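Home | Permits | Fees | Forms | Notices | Contact

Temporary Outdoor Event Permits: Frequently Asked Questions
Town of Urnness, Licensing Office
Updated August 3, 2023

Who needs a permit?
Anyone holding a ticketed or amplified event on open ground inside the town limits. Private family gatherings without a stage are exempt under section 3 of the rules.

How early do I apply?
File Form 19 at least 14 days before the event. For events in November, when the Chu fairground is shared with the winter market, apply as early as you can.

What does the permit cover?
One site and the dates printed on it. A second site needs its own form and fee.

Can I move my event after the permit is issued?
You can change the date once at no charge. Write to Chenxi Duan in the Licensing Office and include the permit number. A change of site is treated as a new application.

Is there a limit on attendance?
The limit for Planotetti Field is 767 people, including staff and performers. Limits for other sites are printed on the site sheet.
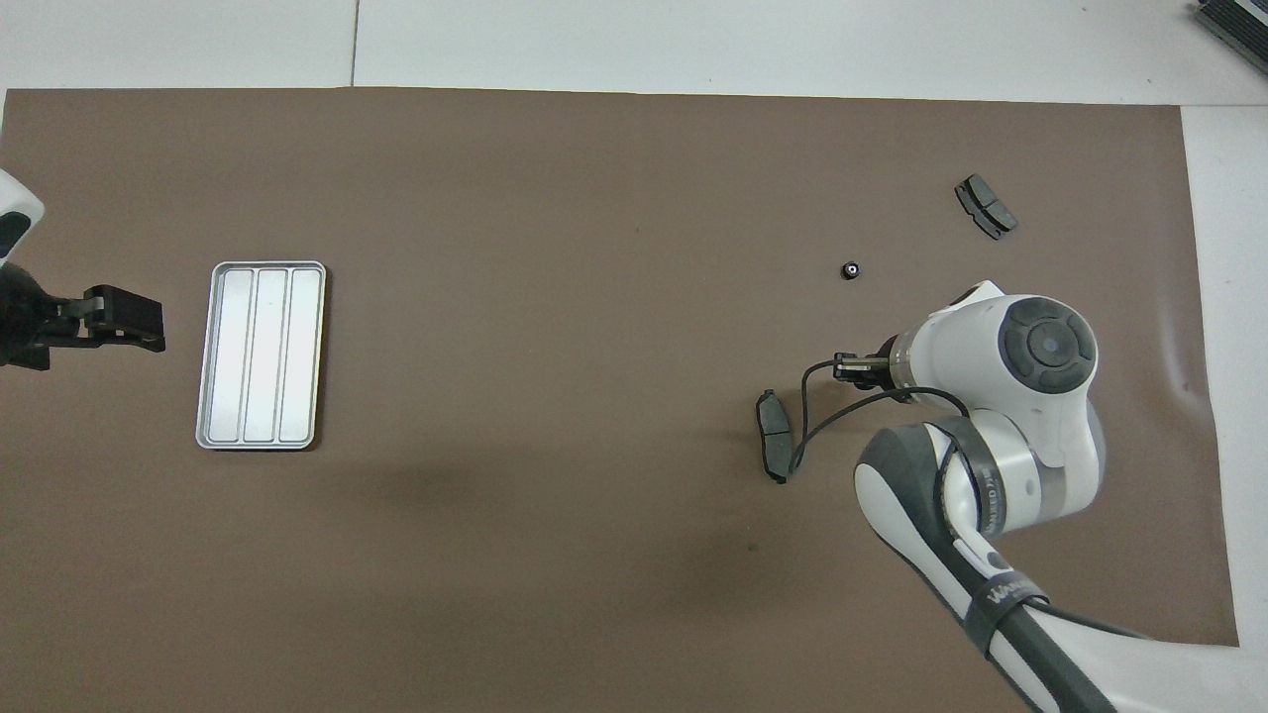 Who signs the permit?
Dehua Feng, the licensing officer, signs all permits. A copy must be kept at the main entrance while the event is open to the public.

What happens if my application is refused?
The refusal letter gives the section it was made under. You may appeal in writing within 14 days of the date on the letter.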